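Switching phones after six years

December 2023

I finally replaced my old phone last month. I'd had it since before we moved to Cillomstead and the battery was down to a couple of hours.

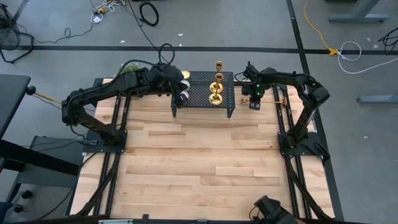
My budget was $900. The model I wanted first was just over $1,000 with the bigger storage, so I went one down and got the Jandale with the smaller screen. Katalin Dobos at work has the same one and let me try hers over lunch. It fits in one hand and the text is easy to read outside.

Moving everything across took most of an evening. Contacts and photos came over fine. My messages stopped partway and I had to start them again. The banking app wanted me to ring up and prove who I was, and I was on hold for a long while. I also lost the notes I'd kept in an old app that isn't made any more, so write yours down somewhere else first.

There were almost 160 apps on the old phone. I put back the ones I use and left the rest.

Things I don't like so far: no headphone socket, and the fingerprint reader is on the back where I can't find it. The camera is better than I need. Battery gets me through to the next morning if I'm not using maps.

Ashton Tamihana asked what I'm doing with the old one. It's in the kitchen drawer for now. I might set it up as a radio for the shed.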